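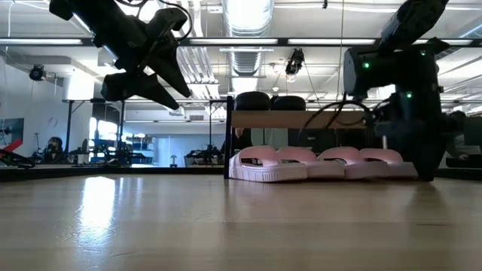 The long table in the Skelside study room, with light reflecting on it.

My project was meant to be about how people in Skelside use their library, and it sort of still is, but mostly it ended up being about noise! I put out a paper survey in March and got 368 back, which was a lot of typing up for me and Farzana Farooqui (thank you, Farzana, I owe you lunch).

The question I cared about most was whether people want silence or just want quiet. Nearly everyone under twenty picked quiet with a bit of chatter, and the older readers were far more split than I'd guessed. Two people wrote a whole page each on the back about the hand dryer.

I also went through the old visitor book with Tahira Jafri. It has 1,866 names in it, and some of the handwriting is dreadful, so I gave up on sorting them by street. My tutor, Agnes Nygård, thinks I should have run a small trial of the questions first and she's right, as question six made no sense to anyone. The reworded version is in the appendix.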